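## 4. What gathers around a model

**Figure 3.** A shared model table at Prendon, with a power strip, a plug adapter and a coiled cable among the architectural models.
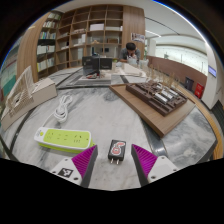
### 4.1 The table as we came to know it

We had meant this section to be a short one. When we first drew up the plan for the study, the tables were simply where the models lived, and the models were what we had come to look at: how long they stayed out, who moved them, and what became of them once the review they were made for had passed. It was only after several weeks of visits to the studio floor at Prendon that we noticed how much of our notebooks had been given over to plugs.

Anyone who has shared a large table with other people will know the sort of thing we mean. A model comes down from the shelf and is put somewhere sensible, with a little space in front of it so that visitors can lean in. Somebody needs to charge something, and the little space is exactly the right size for a power strip. The strip stays. A cable is wound up and put beside it, which feels like tidying and in a small way is tidying, and by the end of the afternoon the clear patch of table has become the place where electrical things are kept — although no one would say they had chosen it.

The table in Figure 3 is a good one to begin with, as it is by some distance the handsomest surface in the studio. It has a grey-and-white marble top with a dark band let into it, and it came up from the old reception room when the practice gave up its ground floor. People are fond of it, and they are careful with it in ways that they are not careful with the trestles by the window. We return to this in Section 4.4, because the fondness had consequences for what was put down and what was picked up again.

### 4.2 Sorting the objects

Over the whole of the study we logged 772 separate occasions on which an object was found on one of the shared tables. We sorted these into three loose groups, and we do want to stress the looseness, as a fair few things could have gone into either of two groups depending on the mood of the person sorting.

The first group, *models and parts of models*, accounted for 372 of the entries. It takes in finished pieces on their boards, bare bases waiting for something to be put on them, and fragments that had parted company with their buildings. The second group, *power and cables*, came to 254. Everything else went into a third group that we called *visitors*, a name that began as a private joke and which we never managed to replace with anything better. Mugs were visitors, as were scissors, post, coats and a very long-lived bag of satsumas.

All three authors sorted the first 60 entries separately and then sat down together to compare. We disagreed most often about boxes. A closed box on a model table might hold a model, or a camera, or a charger, or nothing whatever, and from the outside there is often no telling. The two dark boxes standing towards the back of the table in Figure 3, behind the flat white base, are a case in point: one of us thought of them as cases and another as devices of some kind. We settled on a rule that a box we could not identify was a visitor, and we kept to it even when we had strong private suspicions.

Flat bases caused a smaller disagreement. A white base with only a few small red and dark pieces on it can be a model near its beginning or a model near its end, and those are rather different things to have on a table. For the purposes of the log we counted both as models and left the question of age alone.

### 4.3 Models hold their ground

The clearest pattern in the log, and the one that the people at Prendon recognised at once when we showed it to them, is that models tended to claim the sides of a table and leave the near middle open. The reasons are easy enough to guess at. A site model on a board is an awkward thing to reach across, particularly when it has anything tall standing on it. The dark brown site model on the right of Figure 3 has a cluster of thin sticks rising from its back, and nobody who has ever caught a sleeve on a model tree will put anything on the far side of one if they can help it.

Boards are also very seldom set down square. We had rather assumed that designers would line things up with the edge of the table, and had even thought of measuring how nearly they did so, but boards were turned towards whoever had last been talked through them and then left that way. A board at an angle makes a wedge of free table beside it, and wedges are where small things collect. The plug adapter in Figure 3 has come to rest in front of the models with its two prongs pointing towards the viewer, a little apart from the power strip. Adapters were quite often found like that, near to something they might be used with and attached to nothing.

Lighter models behaved a little differently. The white cardboard model at the left of the figure, with its open lattice of thin strips, is the sort of piece that people will pick up and shift with one hand, and pieces of that sort moved far more than the ones on boards. They were also the ones most often raised up on something. Lawal Adeleke, who looked after the model store through most of our visits, told us that he puts delicate work on a box or a base whenever he can, "so it looks like it's meant to be there, and then people go round it". We think he is quite right. A model on its own plinth was seldom crowded, and in the log the things nearest to such models were nearly always other models.

### 4.4 Power strips, and the matter of colour

We had not planned to say anything at all about colour, and we offer what follows as an observation that somebody else may like to take further. Prendon owns power strips of several kinds, bought at different times by different people. The plain ones went astray in the ordinary way of plain things. The brightly coloured ones, such as the lime-green and white strip in Figure 3, seemed to be known as individuals. People asked for "the green one". They remembered which table they had last seen it on, and they would walk the length of the studio to fetch it when a plain strip was lying within reach.

Something similar was true of adapters. A small black adapter is about as easy to lose as an object can be, and several members of staff had taken to putting stickers on theirs. The one in our figure carries a red-and-white cartoon sticker. When we asked why stickers were used, most people said that they were to show whose adapter it was, but a couple of them admitted that they could not have told us whose sticker was whose. What the sticker did do was to make the adapter worth handing in. An adapter with a face on it was put back on the table or carried to the front desk, while the bare ones tended to be swept into a drawer with the others, and the drawer at Prendon is not a place from which much returns.

The marble table mattered here too. On the trestles, a strip would often be left with its cable trailing wherever it fell. On the marble we more often found cables wound into a hank, like the white one lying behind the power strip in Figure 3, with its loops gathered together and a loose tail left over. The winding was seldom perfect and it hardly ever ended with the cable being put away. Still, it is a courtesy of a kind, and we came to think of it as a halfway stage that deserves a name of its own. In the coding we used *gathered* for an object that has been made neat where it lies, and kept *cleared* for one that has left the table.

### 4.5 How the other studios compare

The two smaller studios in our study, Mavach and Urrego, gave us a helpful contrast. At Mavach the sockets are set into the floor beneath each table, so there is far less call for strips, and the open ground in front of the models was taken up with drawings and lunch. At Urrego there is a hook rail along one wall that was fitted for exactly this purpose. It was well used in the mornings and rather forgotten by four o'clock, when the gathered cables began to appear between the boards much as they do at Prendon.

Grukon, which shares a building with Urrego and kindly let us sit in for part of September, had tried a shallow tray on each table with the word POWER painted on the bottom. We liked the trays very much. The staff liked them as well, though within the month two of them had models standing in them, and one had been lined with felt by somebody who wanted a safe place for loose trees. We logged the trees as parts of models and the tray, after some discussion, as a visitor.

In Section 5 we turn to the shelves, where the same objects are found in a rather different order, and where the distinction between gathered and cleared becomes harder to keep up.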